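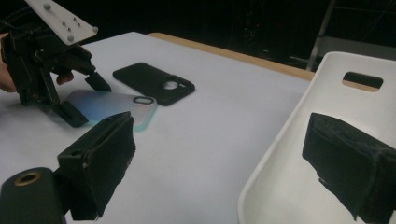
Two phone cases on the white table, one translucent and one black.

Bilgate Phone Case List
README

Contents
1. What the list covers
2. Files
3. Columns
4. How a case gets onto the table and into the list
5. Color and finish words
6. Camera openings
7. Known problems
8. Use and contact

1. What the list covers

The Bilgate list is a catalog of loose phone cases: cases with no packaging, no receipt and mostly no model name. It was started to help the Trunau repair counter match a bare case to a phone without trying on everything in the drawer. The current release has 133 cases and 3016 measurement rows. Most cases were measured more than once, and every reading is kept, including the ones that disagree.

Only cases are listed. Wallets, pouches, sleeves and stick-on skins were left out, along with anything made for a tablet. A case with a cracked corner is still in. A case missing a whole side is out.

2. Files

cases.csv - one row per case
readings.csv - one row per measurement, joined to cases.csv on case_id
finish_words.txt - the color and finish words allowed in the list
fits.csv - phones tried in the case, with the result
changes.txt - what changed in each release

All files are UTF-8 with comma separators. Lengths are in millimeters with one decimal place and a point as the decimal mark. Empty means not measured. Zero means measured and found to be zero, which comes up with the lip height on worn cases.

3. Columns

cases.csv has 12 columns:

case_id - letter and number, never reused
body - clear, translucent or solid
color_main
color_edge - filled in only when the rim differs from the back
finish - see section 5
opening_shape - see section 6
opening_corner - position with the back of the case toward you
lip_height
button_covers - yes, no or cut through
port_cut - open or flap
wear - 0 to 3
note - free text, sometimes in Polish

opening_corner gives people trouble. A case lying with its inside up shows the camera opening on the opposite side from where it is when you look at the back. Turn it over before you fill in the column. In the first release a good part of these entries were mirrored, and they were corrected by hand.

4. How a case gets onto the table and into the list

Wipe the case and let it dry. Grit under the lip adds to the height reading.

Lay it flat on the white table. A dark case on a white top is easy to judge for outline, and you can see the table through the camera opening. For clear and translucent cases put a sheet of gray card underneath, otherwise the edge is hard to find.

Measure length, width, depth and lip height, in that order. Take the width at the middle and again just below the top corners. Soft cases spread when you press the caliper, so close it until it touches and stop there.

If a phone is at hand that might fit, try it. Press it in at the camera end first, then work down the long sides. Record the result in fits.csv as good, loose, tight or no. "Good" means all four corners are seated and nothing covers a lens.

Anything that has been tried with a phone goes in the tray until the row is saved.

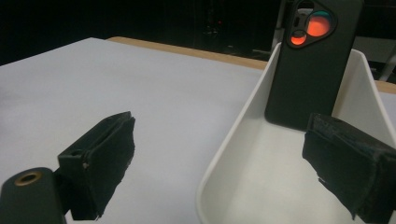 Bilgate Notes, No. 12, p. 62

Stand a cased phone up against the back wall of the tray with its back facing out, so the lenses and the raised edge around them can be checked together. Reflections off the glass can make a lens look bright orange under the table light. Don't enter a lens color from that. There is no column for it anyway, but it has turned up in the notes.

5. Color and finish words

Use one word from the list for color_main and one for finish. If a case shifts between colors when you tilt it, enter "shift" as the finish and put the strongest color first. Pale blue running through lavender to mint goes in as blue, with the rest in the note. A teal rim on a case like that belongs in color_edge.

Very dark green is the other difficult one. Several cases were entered as black by one person and green by another. Both entries are kept, with the later one in color_main and the earlier one in the note. Check these next to a case you are sure is black.

Finish words are gloss, matte, rubber, fabric, leather-look, glitter and shift. "Rubber" is a feel, so it covers silicone and soft plastic alike. The list makes no claim about what a case is made of.

6. Camera openings

The shape words are round, oval, pill, rounded rectangle, rounded triangle and full bar. Judge the opening in the case and ignore the arrangement of the lenses.

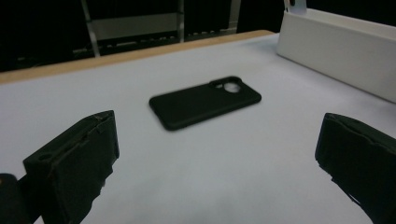 Measure the opening from the inner edge on one side to the inner edge on the other, and leave the raised rim out of it. The rim has its own reading, camera_rim, in readings.csv. On older cases it is often worn lower on one side - take the higher side and mark the wear.

If an opening has been trimmed with a knife, enter the size as it is now and write "trimmed" in the note.

7. Known problems

Black cases make up too much of the list. They were what the Głowacki shop had the most of when its drawer was cleared out in December.

Depth readings before the third release were taken with a caliper that read high. They are marked old_cal and should be left out of any average.

fits.csv is thin. Over 62 cases have no phone against them at all, and a blank there should not be read as "fits nothing."

Two rows share a note about a missing button cover. It belongs to only one of the cases, and we haven't worked out which.

8. Use and contact

The files may be copied and changed for any purpose. Please keep the case_id values as they are so that corrections can be matched up later.

List kept by Ksawery Jabłońska, with storage and hosting from Firard. Send corrections with the case_id, the column name and the new value. Corrections to several cases can go in one message, one per line.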